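Why Do Wooden Floors Creak? 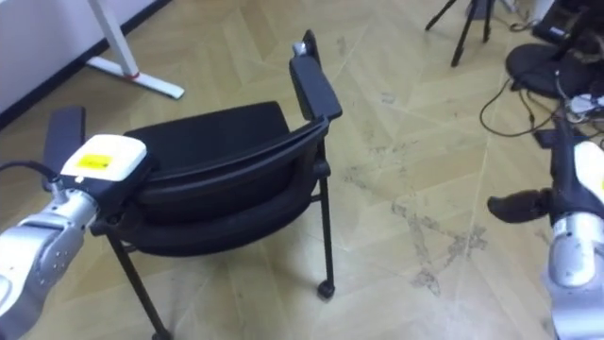
A chair on a wooden floor laid in a zigzag pattern.

Wood is all around us. It is in floors, doors, pencils and musical instruments. Most people think of a piece of wood as something that has finished growing and will stay the same for ever. It does stop growing when the tree is cut down, but it never quite stops moving. This page explains why.

What is wood made of?

If you could look at a thin slice of wood through a microscope, you would see rows of tiny tubes packed close together, like a bundle of drinking straws. These are called cells. When the tree was alive, many of them carried water from the roots up to the leaves. Others helped to hold the tree up.

The lines you can see on a plank are called the grain. The grain shows you which way the tubes run. In most planks they run along the length, because that is the way the trunk grew, from the ground towards the sky.

Wood and water

A tree that has just been cut down is full of water. Before anyone can make a floor from it, the wood has to be dried. It can be stacked outdoors with gaps between the planks so that air can blow through, which takes many months. It can also be put in a large heated room called a kiln, which is much quicker.

Even dry wood has a little water in it. The walls of the tubes can soak up water from the air, and they can let it go again. On a damp day in September, when it has rained all week, the air holds a lot of moisture and the wood takes some in. In winter, when the heating is on and the air indoors is dry, the wood gives it back.

When the walls of the tubes take in water, they get fatter. When they lose it, they get thinner. They hardly change in length at all. This means that a plank gets wider and narrower during the year, but stays almost the same length from end to end.

You may have noticed a wooden door that sticks in wet weather and opens easily in dry weather. The door has swollen and then shrunk.

So where does the creak come from?

A creak is the sound of two things rubbing. Under many wooden floors there are thick beams called joists. The boards are nailed or screwed to them. When the boards shrink, small gaps can open up. A board that used to be held tight can now move up and down a tiny amount. When you step on it, it slides against the nail or against the board next to it, and you hear a squeak or a groan.

Floors often seem noisier at night. One reason is that the house is quiet, so you notice small sounds more. Another is that the house cools down after the heating goes off, and parts of it shrink a little as they cool. Pipes do this too, and they can tick and click under the floor.

Floors with patterns

Some floors are made of long boards, all laid side by side. Others are made of shorter blocks, set in a pattern.

In a herringbone floor, the blocks are rectangles. The end of one block meets the side of the next, which makes a broken zigzag. In a chevron floor, the ends of the blocks are cut at a slant, so that they meet in neat points, like a row of arrows.

The town hall in Cleloditz has a herringbone floor in its main room, made from 1,162 oak blocks. The people who laid it left a narrow gap between the last blocks and the wall, hidden under the skirting board. Without that gap, the blocks would have nowhere to go when they swelled. They would push against each other, and the middle of the floor could rise up in a hump.

The floor is 70 years old, and 22 of the blocks have been replaced. The new ones were paler at first. Oak darkens slowly in the light, so they are getting closer in colour to the old ones.

Try it yourself

You will need:
2 wooden lolly sticks
a glass of water
a ruler
a pencil and paper

Measure across the middle of each stick and write the numbers down. Put one stick in the water and leave the other on a shelf. Wait until the next morning. Take the wet stick out, dry it with a cloth and measure both again. Look very closely, as the change will be small. Then measure how long they are. Has the length changed as well?

Leave the wet stick on the shelf for a few days and measure it one more time.

Words to know

Grain: the lines in wood that show which way the tubes run.
Joist: a strong beam that holds up a floor.
Kiln: a heated room or oven used for drying things.
Moisture: small amounts of water in the air or in a material.
Skirting board: the strip along the bottom of a wall.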